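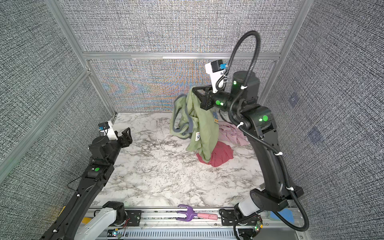
Guerreiro Textile Care
Mar 5, 2018

Our spring guidance on folding and storing T-shirts begins today. Posts will follow in this thread. 1/5

Lift the shirt by the collar or shoulders and let it hang for a moment before laying it down. Smooth the front from the center outward — printed areas should be pressed gently with the palm. 2/5

Fold each side toward the middle, turn the sleeves back, then bring the hem up in two even folds. A stack of eight shirts fits the Lurine drawer insert. 3/5

Please read the care label before storing any garment until October. Shirts with contrasting trim should be washed separately for the first three washes. 4/5

Printed folding guides are available at the Nellska and Gimudden service counters at no charge. Residents may take two copies per household. 5/5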